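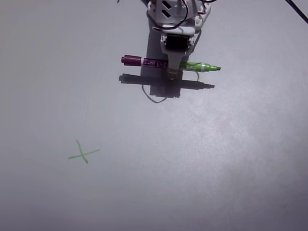 Why Does Ink Have So Many Colors?

A page for young readers from the Mengal Children's Museum

Every marker holds ink. Ink is a liquid with color in it, and the color comes from one of two things: a dye or a pigment. A dye melts into the liquid the way sugar melts into tea. A pigment is a very fine powder that floats in the liquid and stays solid.

Most washable markers use dyes. Many paints use pigments.

How does the ink get out?

Inside the marker is a soft stick made of fibers, and the ink is stored in the tiny spaces between them. When the tip touches paper, ink travels along the fibers and onto the page. This movement is called capillary action. Plants use it too, when water climbs up through their stems.

Mixing colors

Printers and marker makers do not need a separate dye for every color. Green ink is often a mixture of blue and yellow. Purple ink is often a mixture of blue and red or pink. Black ink may contain several colors.

Try it yourself

You will need a paper coffee filter, a washable marker, a cup and a little water. Ask an adult before you begin.

1. Cut a strip from the filter.
2. Draw a thick line across the strip, a little way up from one end.
3. Stand that end in the water. Keep the line above the water.
4. Wait 5 minutes, then lay the strip on a plate to dry.

The water carries some dyes farther than others, so the colors may spread apart. Scientists call this chromatography.

Words to know

Dye: a color that dissolves in a liquid.
Pigment: a colored powder that does not dissolve.
Fiber: a very thin thread.

Text by Pylyp Nechyporuk. The Skididell Color Room is on the ground floor, next to the coat racks.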